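October, dye bench

Second round on the Retiven cotton. Cut the yardage into strips and scoured them at 60 for an hour with the Harine soap, then rinsed until the water ran clear. Still a little yellow at the selvage. Left it.

Alum bath overnight, lid on. The 1847 recipe calls for chalk in the rinse as well – skipped it last time and the madder came out patchy, so it's in now. 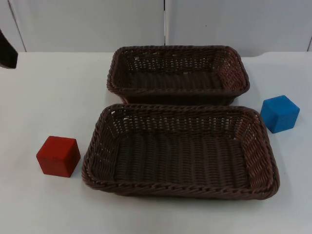
Two brown baskets, red cube left, blue cube right.

Madder pot went on at 2 p.m. Held under 70 the whole way. Went over once for a few minutes while I was refilling the kettle, and the strips from that pot look browner than the rest. Tagged them separately.

Coutinho roots are weaker than the Grernine ones, weight for weight. Need to order more of the Grernine before the wool.

To do: wash test on the tagged strips, pH of the tap water, new thermometer – the old one sticks.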